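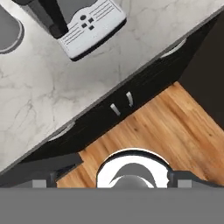

# How to renew your residence permit in Skultendale (the long way, by mail)

I've done this twice now, once badly and once pretty well, and people in the newcomers' group keep asking me for my notes, so I'm putting them all in one spot. This covers the ordinary work permit renewal. If you're on a student or family permit, your form is different and I don't want to steer you wrong.

Last updated Friday, May 8, 2020. The counter in Zirncombe is closed to walk-ins at the moment, so everything below assumes you're mailing your packet.

## Before you start

Dig out your current permit card and look at the expiration date on the back (the date on the front is when it was printed, and yes, I mixed them up the first time). You can send your renewal in once you're within six months of that date. Send it earlier and the whole packet comes back to you unopened, with a sticker on it.

You'll need:

- Form 47, all pages, even the ones you leave blank
- A copy of your passport, every page with a stamp or visa on it
- Your last permit card, copied front and back
- A letter from your employer on company paper
- Proof of address
- The receipt for the 400 crown fee
- Two passport photos with your name in pencil on the back

## Step 1: Make your Atum account

Atum is the online portal. You can't send the application through it, but you do need an account to pay the fee, so go set that up first. It wants a permit number with no spaces and no dashes. If you get the red "record not found" message, try it with the letter at the front in lower case. That worked for me both times!

Write down your Atum reference number. It goes in the box at the top right of page one of the form, and again on the envelope.

## Step 2: Get the employer letter

Ask for it early. Mine took three weeks because the person who signs them was out, and then the first version left off my start date and had to be redone. The letter should give your job title, your start date, your weekly hours and your pay before taxes, and it needs a real ink signature.

If you're self-employed, you send bank statements showing a balance of at least 1000 crowns at the end of each month. I haven't gone that route myself. Chia-hao Shek has, and he told me they wanted every page of the statements, including the page that's all fine print.

## Step 3: Sort out translations

Anything that isn't in English has to come with a certified translation stapled behind it. I used Kwan, the office upstairs from the post office in Zirncombe, and they turned my marriage certificate around in two days. Any certified translator is fine, though. Check that the stamp lands partly on the original copy and partly on the translation, so it ties the two together. I had one sent back over that, and I was grumpy for a week.
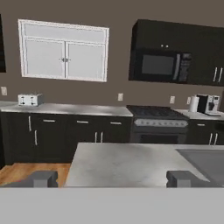
## Step 4: Fill in the form

Black pen, capital letters. Section C asks for every trip you've taken out of the country since your last permit, and it only has room for four. Use a plain sheet for the rest and write "Section C continued" at the top, plus your name and reference number.

I go through old email for flight confirmations to get my dates right. A day off here or there hasn't caused me trouble, but a missing trip did. They wrote to ask about a weekend in November that I'd completely forgotten, and my file sat still until they had my answer.

Sign on the last page and date it the same day you mail it.

## Step 5: Pay and mail

Pay the fee in Atum, print the receipt, and put it on top of the stack. Use paper clips for everything except the translations. Then take it to the post office and ask for tracked mail with a signature.

Keep a full copy of the packet at home. I also keep the tracking slip in my wallet until the acknowledgment letter shows up.

## While you wait

The acknowledgment letter lets you keep living and working here after your old card expires, as long as you mailed your packet before that date. Carry it with your passport. Don't travel on it without calling the office first, and if you move while you're waiting, change your address in Atum and also send them a short note by mail.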